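**Flat-pack desk: sort the parts first or open bags as you go?**

### vaughn_t

Putting together a Lesitz desk this evening. The booklet says to lay out all the fittings before starting. I've always opened each bag when the step calls for it. Does sorting save any time? A plain sheet under small parts does make them easy to see, I'll give it that.
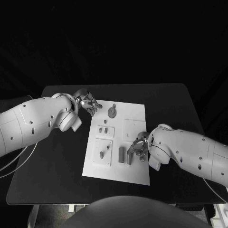
### ymarchand

Sort first. I did the Bosum wardrobe bag by bag and found I was 2 cam bolts short at step 19, with the carcass already standing. The shop took over three weeks to post them.

### magesa_fan

Disagree. If the bags are numbered, leave them shut. Tip everything out and you'll mix up the long and short screws, and on a desk the long ones come straight through the top.

### ymarchand

Only if you tip them into one heap. Keep each size apart and put the bag label next to it. I use a light sheet on the dark table and keep the dowels apart.
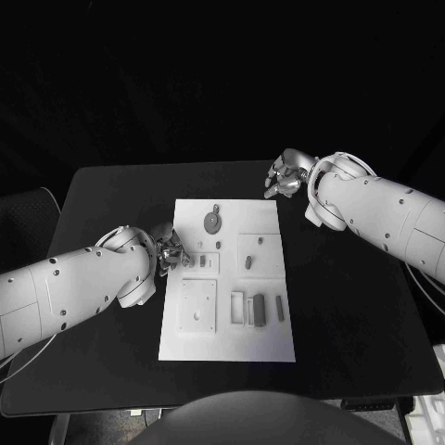
The other thing is to check the booklet matches the box. Mine was for the 772 and I'd bought the 1047, so the drawer runners were shown the wrong way round.

### vaughn_t

Booklet matches. Bags aren't numbered though, so I'll sort. Do I glue the dowels?

### magesa_fan

Not if you might move house. Otherwise a small dab in each hole.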